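# How does a song earn money?

When you hear a song on a phone or in a shop, somebody may be getting paid a very small amount. In this text I explain where the money comes from and how it finds the right people. I will use a song called "Clurklow". It was written by Chiyo Miyazaki and Yasuo Wada, and it was sung by Chiharu Tamura.

## One song, two parts

The first thing to learn is that every recorded song has two parts, and each part has its own owner.

- **The composition.** These are the words and the tune. Chiyo and Yasuo made them, so the composition belongs to them.
- **The recording.** This is the sound that was captured when Chiharu sang in the studio. It belongs to a small record label called Numach, which paid for the studio.

If another singer records "Clurklow" next year, there will be a new recording, but the composition stays the same. Chiyo and Yasuo are paid for both versions. Numach is paid only for its own.

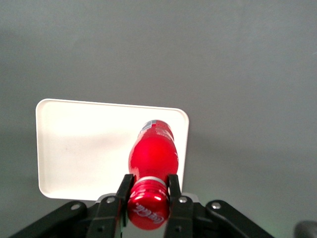 Money that is paid each time a song is used has a name. It is called a **royalty**. Imagine that all the royalties for one month are coins, and you must put them somewhere before you share them. A plain white tray with a low rim, like the one in the photo, would do the job very well. First all the coins go in the tray. Then you make one pile for the composition and another pile for the recording, and the piles do not have to be the same size. In real life there are no coins, of course, only numbers in a computer.

## Who puts the money in?

Streaming services pay when people listen. Their money comes from families who pay every month and from companies who buy advertisements. Radio stations pay too. Cafés, gyms and hairdressers often need a licence, which is a kind of permission, to play music for their customers.

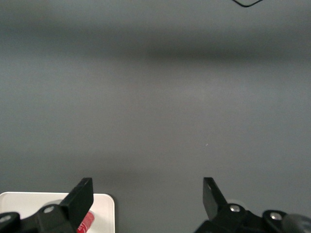 A café owner cannot telephone every songwriter in the world to ask for this permission. For this reason there are organisations which collect the money for many songwriters together. They look at lists of the songs that were played, and they send each writer a share.

## Sharing fairly

Chiyo and Yasuo agreed to divide their share in 2 equal halves. Suppose the composition earns 8 dollars. Each of them receives 4 dollars. Chiharu did not write the song, so her money comes from the recording, and how much she receives is written in her contract with Numach.

## Words to remember

**Composition:** the words and the tune of a song.

**Licence:** permission to use something, usually for a fee.

**Royalty:** a payment for the use of a song.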